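Someone to look after our two-arm cell (part-time, could grow)
Trellach workshop, ground floor

Hello! I'm Weronika Borkowska and I run the small robot cell at Trellach.
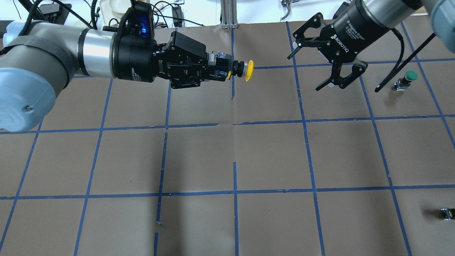 I've been looking after it more or less on my own since January, in between the job I was hired to do, and it has reached the point where it needs a proper keeper. So I'm looking for one.

The cell is called Poon (I didn't name it, please don't ask me to defend it). It's two arms sharing one bench, each with a two-finger adaptive gripper, and the work at the moment is all push buttons. Picking them up, turning them, setting them down in the right square of the grid, handing them from one arm to the other. We do this for Durkar, who make control panels and want to know how far small fiddly parts can be sorted and placed before a person has to step in. The yellow and green mushroom-heads are the ones we use most, and you'll get very fond of them or very sick of them. I've been both in one afternoon.

What the job is

Mostly it's setting up and keeping things tidy in the way that a machine needs, which is fussier than the way a person needs. The bench gets brown paper and a grid in blue painter's tape, and the tape takes a battering. Ends tear, strips wrinkle, gaps open up where a finger has caught an edge. You'd decide when a strip can be patched and when the whole sheet wants relaying, then check the square positions against the saved ones before anyone presses go. I currently do this with a steel rule and a lot of muttering. If you have a better method I'd love to hear it.

Then there are the grippers. Wipe the pads, look over the linkage joints, nip up any screw that has started to wander, and open and close each one at low force before the first run. We have a full check every 1000 cycles, written down in the log, and it takes most of a morning if you do both arms properly. Please do both arms properly.

And cables! The gripper cables run outside the arms, so each new routine means moving the arm slowly by hand through its whole reach and watching what the slack does. A loop that's fine with the arm up can be lying across the grid with the arm down. I'd say a good third of my stoppages have been a cable somewhere it shouldn't be, and I'd like the next person to be stricter about it than I've been. The far edge of the bench also collects power adapters and spare wire at a frightening rate. I want that sorted out and labelled, and I'll help, because most of it is my doing.

You'd do small repairs too: swapping pads, replacing a damaged cable, re-fixing a mount. Anything inside an arm joint goes to Flellent, who hold our service contract, and you'd be the one ringing them and being in when they come.

What I'm after

Somebody patient with their hands. You might have been a maintenance fitter, or mended sewing machines, or kept the printers going in a school — I don't mind much. You should be happy using a torque driver and a multimeter, and you should be the sort who writes down what they changed. I'll teach you the teach pendant and the rest of the software, so no programming needed to start with, though if you can read a bit of Python you'll find mornings easier.

You do need to be strict about stopping the arms before reaching in. I won't bend on that one, for you or for visitors.

Hours and pay

Three mornings a week, 8.30 till 12.30, and we can talk about which mornings. It's a six-month contract to begin with and pays £2980 for each quarter, paid monthly. There's £100 towards boots and tools of your own choosing when you join. If Durkar go ahead with the next stage there will be more hours, but I can't promise that yet and wouldn't want you to take the job counting on it.

The workshop is step-free, there's a lift to the canteen, and you can park round the back. It's warm in summer. Bring a drink, but leave it on the shelf by the door.

How to apply

Send me a page about yourself and one thing you've mended, with what was wrong and how you found it. A photo of the repair is welcome if you took one. No need for a formal CV unless you've already got one to hand. Address it to Weronika at Trellach and put "Poon" in the subject line so it doesn't end up with the sales post.

I'll ask a few people in for an hour at the bench. We'll lay a strip of tape, do a gripper check together and have a cup of tea — and you can ask me anything you like about the cell, including what goes wrong with it.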